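3.2 The blocks and plates

I'll admit I got a bit carried away with this part! We wanted small, plain shapes in colors people can name without thinking, so I went through over 2,000 pieces in the Skendico catalog (most of a Tuesday, gone) and kept 10. The plates were easier – round, pale, and dull enough that a bright block stands out on them. Feder and Mendes (2) used patterned dishes, and I found their layouts really hard to read. Each layout mixes blocks on a plate with blocks left on the bare table, and I love how much variety you get from so little.
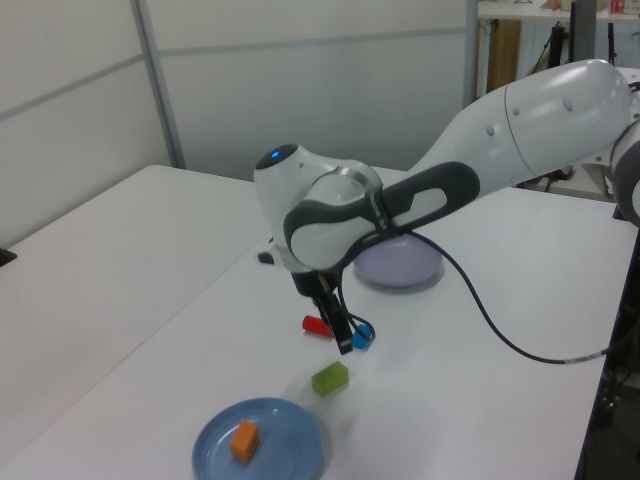 Figure 2. One tabletop layout, with the orange block on the light blue plate and the green block on the bare table.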